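The Arm That Gets a Checkup

On the second floor of the old Tetteh building in Woldale, between the bike repair co-op and a room full of looms, there is a workshop where the robots are printed in the same place they're repaired. It's called Fitier, and it runs on secondhand tables, a wall of plastic drawers and a truly impressive amount of tape. I went to spend an afternoon and stayed until they turned the lights off.

What I wanted to see was maintenance. Plenty of people will show you a robot arm waving hello. I wanted the part where the wave has gone a bit wobbly and somebody has to find out why, and at Fitier that happens every couple of weeks, on a little desktop arm built from 3D-printed brackets and hobby servos.

The arm is used in evening classes and gets moved by a lot of different hands. Its logbook (a real one, spiral-bound, coffee ring on the cover) lists 1,043 hours of running time. Every repair has its own line. "Horn screw again." "Elbow buzzes." "Elbow still buzzes." Then, in much larger letters, "ELBOW FIXED," and two pages later, elbow buzzes.

A checkup starts with the power off. You take the arm by its upper section and move each joint slowly by hand, feeling for the place where the motion catches. Servos have gears inside, small ones, and a chipped tooth announces itself as a tiny click at the same angle every time. Go too fast and you'll miss it, and forcing a servo can strip a gear that was perfectly fine when you sat down. The mechanic who taught me made me do the shoulder three times before I felt what she was feeling. I was so pleased I did it a fourth time.

Next come the horns, the round plastic discs that press onto the servo's splined shaft and carry the motion to the bracket. A horn that has slipped by one tooth will put the whole arm out, and the software has no idea. It sends the joint to 90 degrees and the servo goes exactly where it's told, while the bracket ends up leaning like a fence post in wet ground. The fix is simple and a little fussy: center the servo under power, switch off, pull the horn, seat it again square to the bracket and put the screw back. Finger tight, then a bit more. Printed plastic doesn't forgive a heavy wrist.

Then there's the wiring, and I'll admit this is where I got hooked.

Every servo has three wires, for power, ground and signal, and all of them have to travel past joints that bend. Pull them tight and they'll look wonderful right up to the moment the arm reaches out and yanks a connector loose. So you leave slack, enough for the joint's full travel, and you check that the slack can't wander into a bracket on the way back.

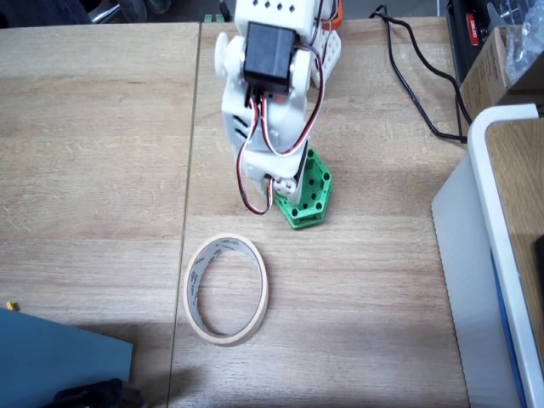
The crew argues about slack the way other people argue about chili. One camp wants a generous loop that hangs free, easy to inspect and easy to swap. The other wants everything tied down every inch, and has the bag of zip ties to prove it. I heard both cases in full and came away voting for the loop, mostly from watching how fast a servo can be changed when there's nothing to snip first.

The base gets its turn at the end. You hold it down with one hand and rock the arm with the other, and any play you feel has to be chased to a screw, a joint or a crack. Cracks mean a new print. That takes most of a night, so the old part goes back on if it can possibly hold through one more class.

After that the power comes on and the arm runs its test routine, 20 slow sweeps of each joint, while everyone nearby goes quiet and listens. I love that part. A healthy servo makes a thin, even whine, and after an hour in that room I could pick out a tired one from across the table.

Fitier is building 2 more arms over the winter for the library in Cokness, and the plan is to send each one out with a blank logbook and a small bag of spare horns and screws. The elbow, at last report, was buzzing.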